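I have been making sauerkraut for two winters now and I have finally, finally got a batch I would serve to my aunt. Big news in this house! I ate it standing up, out of the jar, at six in the morning, and then went and got a second fork in case anyone came downstairs.

So this is a long post about cabbage. If you came for the hiking stuff, there'll be more when my knee stops clicking.

We use cookies to improve your experience on this site. By continuing to browse you accept our use of cookies. Accept | Manage settings

Some background. My first batches were bad in ways I didn't know food could be bad. One was so salty it made my teeth feel strange. One went soft and gray and smelled like a gym bag, and I stubbornly ate two helpings of it on a bratwurst because I'd bought the big cabbage. The trouble was the recipe, which called for "a handful" of salt per head. My hand is small. The heads at the Clevavthorpe farm stand in October are the size of a toddler. You see where this goes.

What changed everything was a kitchen scale. I know, I know, everyone who bakes bread has been yelling this for years. But I'd filed kraut under grandma food, the kind you do by feel, and it took a borrowed book and a snowy weekend to talk me out of that. You weigh the cabbage after you've cored it and cut it up, you take two percent of that weight in salt, and you stop thinking about it. My best jar started at 700 grams of shredded cabbage, so 14 grams of salt. That's the whole secret. It looked like so little salt that I almost added more, and I'm so glad I sat on my hands.

The scale, by the way, is an old Schmieder my neighbor was giving away, with a dent in the tray and a battery door held on with tape. It's wonderful. I weigh everything now. My largest onion this winter was 707 grams and I told several people at work.
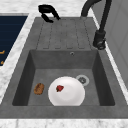 Leonie Weidemann wrote in after my last cabbage post to tell me that two percent is fine for a cool cellar but that she goes up to two and a half in summer, and that I should quit rinsing the shreds after cutting because I was washing off the very thing I needed. She also says caraway goes in whole, never ground, and that juniper is for people who don't like cabbage. I laughed out loud at that last part, and then I took her advice on everything except the juniper. Sorry, Leonie! I love the stuff. Three berries a jar, lightly crushed with the bottom of a mug.

But she was completely right about the rinsing. I'd been pulling off the floppy outer leaves, cutting up the rest, and then giving it all a good long rinse in a colander, out of pure tidiness. Now I rinse the whole head once, pull the outer leaves and save one for later, and that's it for water. The next batch was bubbling by the second evening. Before that I used to wait four or five days, peering at the jar like it owed me money.

Then there's the squeezing, which is the best part. You toss the salt through, walk off for twenty minutes, come back, and get both hands in there. At first nothing much happens and you'll wonder if you bought a dud. Keep going. It starts to squeak, then it goes glossy, then all of a sudden there's a puddle at the bottom of the bowl and you feel like you've done magic. I put on a record, one side, and when the side ends I'm done. (If you have a paper cut, you will find out about it right away.)

Pack it down hard into the jar. Harder than that. I use the end of a rolling pin. The liquid has to come up over the top, and the leaf you saved gets tucked over everything like a blanket, with a weight on it. I've tried the fancy glass weights and I've tried a little jar full of water set inside the bigger jar, and the little jar does just as well. Leave a couple of inches of space up there. I didn't once, and the brine crept out overnight and into the drawer with the dish towels, and for a month we dried our plates with something that smelled like a deli.

Where you keep it matters more than I would have guessed. Mine sat on top of the fridge the first winter, where it's much too warm, and I think that's what gave me the soft gray batch. Now it goes on the floor of the hall closet behind the boots. I check it every Wednesday when I take the trash out, purely so I don't forget. A quick look, push the leaf back under if it's floated up, lid back on.

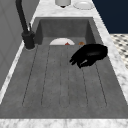
Three weeks is where I start tasting. At three weeks mine is bright and crunchy and still quite cabbagey, good on a sandwich. At five weeks it's properly sour and the juniper has come through, and that's when I move it to the fridge and start being insufferable about it. I've got one jar I'm trying to leave for ten weeks. It's labeled DO NOT in marker and I give it until the weekend.

A few things I want to try next:

Red cabbage with apple, which I had at a little lunch place in Porkosgate and have thought about ever since. They wouldn't tell me what kind of apple. I'm guessing something tart.

Half cabbage, half carrot, with ginger. My coworker does this and brings it in, and it's gone by eleven.

A really big crock. There's a secondhand shop out in Stostside with a stoneware one in the window, brown with a wooden lid, and they want 96 dollars for it. That's a lot for something I would need help lifting. I've driven past it twice now on errands that weren't anywhere near Stostside.

Oh, and for those who asked about what I do with all of it: pierogi, mostly. Also fried in butter with an egg on top, also stirred into mashed potatoes, also cold with a bit of oil and a chopped pickle, which sounds like too much sour and is exactly the right amount. The brine I drink in small glasses. My husband leaves the room.

If you make kraut, please tell me how long you let yours go and what you put in it, I want to hear all of it. Especially if anyone has made it with Brussels sprouts. I have a whole bag and some salt and a free evening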